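Teleop for table clearing: is anybody getting their money's worth?
Posted by Wilma MacAulay in Manipulation, March

We're a small outfit in Purnness and we've been sold on the idea that you don't program the arm anymore, you show it. Somebody sits at the leader arm, clears the table a bunch of times, the policy trains overnight, done. The Nistor rep said 200 demos per task would be plenty. We did 200. On the cups it had seen, in the spots it had seen, the policy got 85 percent. Then I slid everything over by a hand's width and it started closing on air.

So before I pay two people to sit there for another month I'd like to hear from someone who has done this and isn't selling it.

gripwright
200 is a brochure number. Were all of them the same person driving? That matters more than the count. If one operator always comes in from the left, you trained a thing that comes in from the left.

Wilma MacAulay
One operator, mostly. She's good. I thought good was the point.

gripwright
Good is fine. Identical is what kills you. Make her start from bad poses on purpose and recover. Keep the recoveries, throw out the ones where she just got lucky.

tarn_ode
Disagree with a chunk of this. We tried "recoveries on purpose" at Cevercombe and the policy learned to fumble first and then fix it, because that's what we showed it. Looked ridiculous. We went back to clean demos with more varied layouts and it helped more than anything else we changed. I'd spend the month on layouts.

gripwright
Then you left the fumble in the clip. You trim to where the recovery starts. I've said this on here before.

tarn_ode
You have, and I asked for numbers then too.

Jessie Gourlay
I drive for a living, so here's the view from the chair. Both of you talk about layouts and clips like the operator can see what she's doing. I work off the wrist camera for the last stretch of every grasp, and for mugs I take the wall pinch, one finger inside and one outside, straight over the rim.

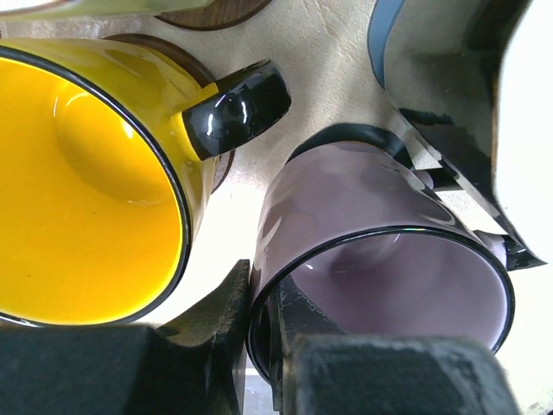
Operator fatigue is the cost I never see in anyone's spreadsheet. By demo 33 of a shift I'm not making fresh decisions, I'm repeating my last one, and the data shows it if you bother to plot the approach angles. Crowding makes it worse. With the purple mug there I've got the yellow one right up against my left side, handle pointing my way, and the shiny gray piece on the other side, so there's one comfortable angle and I'll take it every single time unless I'm told otherwise. You can call that a varied layout if you want. From where I sit it was one demo recorded over and over. Also, glossy cups throw highlights all over the inside and I have yet to hear a vendor say what that does to the policy.

Wilma MacAulay
Okay, that's the first useful thing I've read on this. Do you ever grab the handle instead?

Jessie Gourlay
By remote control, not if I can avoid it. You need the wrist turned just so, and there's a lag on our rig. If I can push the arm around by hand, sure, handles are easy. But then my own arm is in the overhead view and somebody has to deal with that.

tarn_ode
Hand guiding is underrated for exactly this. You feel the contact. Our Ultine setup gives you nothing through the leader arm, so people squeeze way too hard.

gripwright
Hand guiding is slow and you lose the overhead camera. I don't see it.

tarn_ode
Slow per demo. We needed fewer.

gripwright
How many fewer?

tarn_ode
Didn't run it side by side. I know, I know.

Wilma MacAulay
See, this is my problem. Everybody has a method and there isn't one comparison among you. I'm going to put 2 operators on it with short shifts and plot the approach angles like Jessie said before I train again. If the plot is one fat lump I'll know where the money went. The rep gets a copy either way.

Jessie Gourlay
Plot them per operator, or the two lumps will look like variety.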